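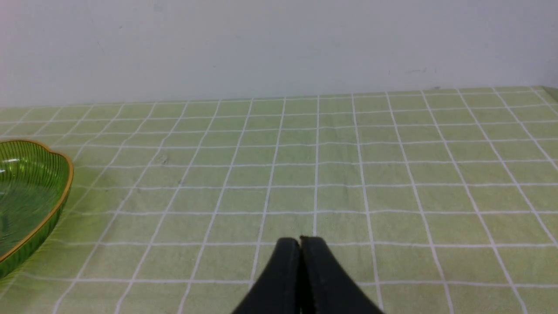 1/ I started teaching myself perspective drawing in April and I can't stop talking about it, so you're getting a thread! If you've ever drawn a box that looked like it was melting, pull up a chair. The big idea is that lines running away from you all head for the same spot on the horizon, and once you've seen it you see it everywhere (sidewalks, ceilings, the cereal aisle). Even a light green tablecloth with thin white squares does it: the squares are big near you and squashed into skinny rectangles farther back.

2/ My starting point was a fat used paperback from the Tennant Street library sale. 300 pages, half of them railroad tracks. The last owner had done all the exercises in ballpoint right in the margins and got better as they went, which cheered me up more than anything the author wrote.

3/ First thing to learn is eye level. The horizon line is however high your eyes are. Sit on the floor and it drops with you. Climb a stepladder and up it goes! I drew my kitchen from both and it looked like two different apartments.

4/ Second thing, and this one took me weeks: the vanishing point doesn't have to be on your page. Mine kept landing somewhere on the desk, so I taped scrap paper to the top of the sketchbook and ran my lines out onto that. Looks silly, works great.
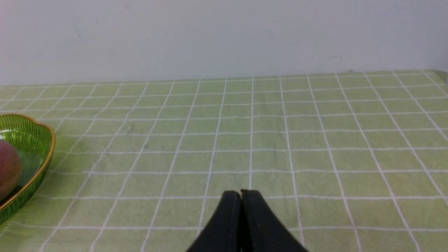

Trace the white lines back toward the wall. They meet somewhere up past the top.

5/ Okay, spacing. Everybody draws the first two floor tiles fine and then guesses the rest. Stop guessing! Draw one tile, then run a diagonal through it and keep that diagonal going. Every place it crosses a line headed for the vanishing point, you get your next row. I yelled a little when I tried this the first time. The neighbors are used to me.

6/ Supplies, because people keep asking. I use a Flustum sketchbook (the landscape one, paper has some tooth to it) and a Lurska pencil, fairly hard, so the construction lines stay faint. Plus a long ruler. A short ruler will drive you nuts in a week.

7/ You do not need the fancy eraser. I bought the fancy eraser. It's in the drawer.

8/ Curves! I dodged these all summer. A circle lying flat turns into an ellipse, and the trick is to draw the square it would sit in first, put that in perspective, and fit the curve inside so it touches the middle of each side. Wheels, mugs, manhole covers, all the same trick. My mugs finally look like they could hold coffee.

9/ Round things like balls and fruit are sneaky in a different way. The outline barely tells you anything, so all the work goes into shading. I make a light pencil ring around the fattest part and shade away from it, and I go easy on the edge if the surface is soft or fuzzy. A hard dark outline turns a peach into a billiard ball.

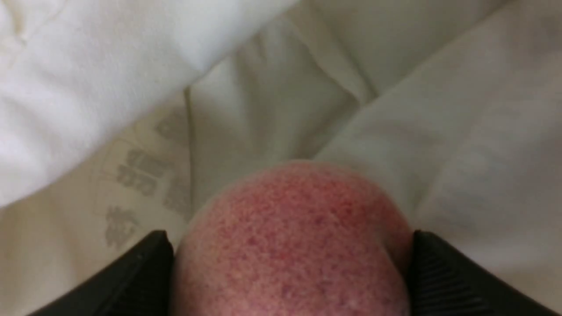 Soft edge, reddest across the top, paler down toward the lower left. So fun to shade!

10/ Went out drawing in Ulero on 11/09/2025 with a sketch group I found on a library flyer. We sat across from the old train station and froze. The roof has 7 dormers and I lost my place every single time, but the platform came out so well that I've got it on the fridge.

11/ Something I picked up there: hold your pencil out at arm's length, line it up with the edge of the roof, then bring it straight down to the paper at the same tilt. I'd seen people do this in cartoons and figured it was just for looking artistic. Nope, it's a real tool and it's free.
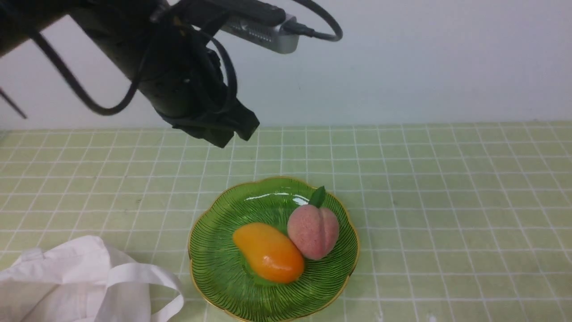
12/ Two-point perspective is where I am now. Turn the box so a corner faces you and you get a vanishing point on each side. Put them far apart. Farther than that! When mine are too close, the building looks like the front of a ship coming at you.

13/ My practice routine, if you want one: a page of plain boxes before breakfast, above and below the horizon, no erasing. After dinner I draw one real thing in the room. I skip days. It still adds up, and flipping back through the early pages is a riot.

14/ Next up is stairs. I've been told stairs are awful and I'm so excited. If you've got a staircase method that clicked for you, please drop it in the replies, and post your melting boxes too, I want to see them all!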